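Monday

Stayed in the lab until 7 with Davina Kerr. The class project is the door task, and our group has the house map in Plullance. Mr. Curkov wants every group to run the same two-arm robot and turn in a log plus a one-page write-up.

I spent the first hour on the config file. I had the wrong port, 509, copied from the old handout. Davina found it. After that the sim loaded and we could start on the rooms with the doors. I saved these for the write-up. 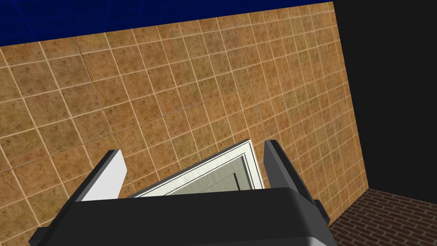
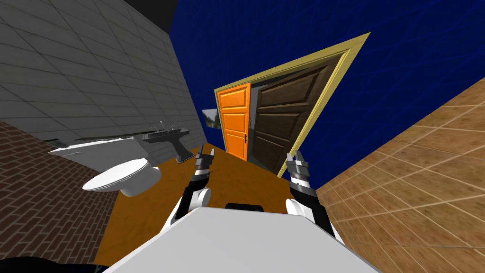
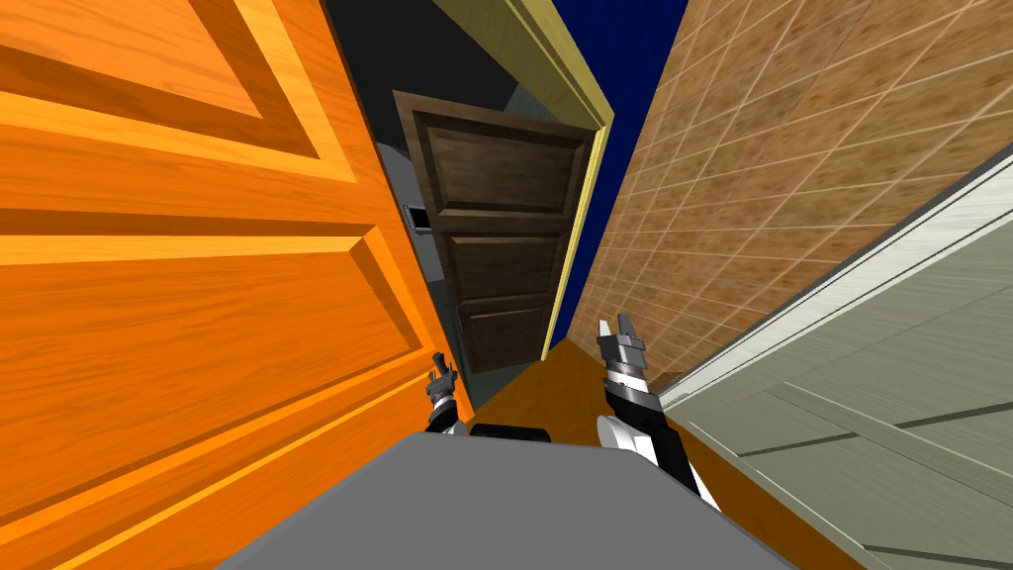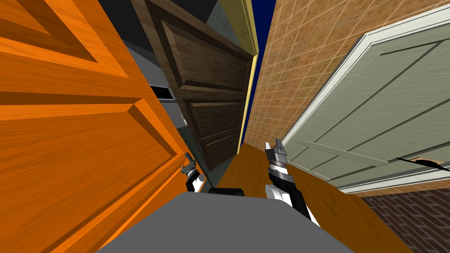 Does the robot have to open a door completely to get credit? It has to swing it 70 degrees and let go of the handle, and partial swings get half the points.

We are splitting the work. Davina takes the left arm and the base, and I take the right arm and the log script. The script writes 1788 lines for one run and most of them are the same joint values over and over, so I want to cut that down before we turn anything in. Flirnola might have a filter for it. I need to read the docs.

Ate a sandwich on the bus. Need to email Mr. Curkov about the extra lab hours and bring my own mouse next time.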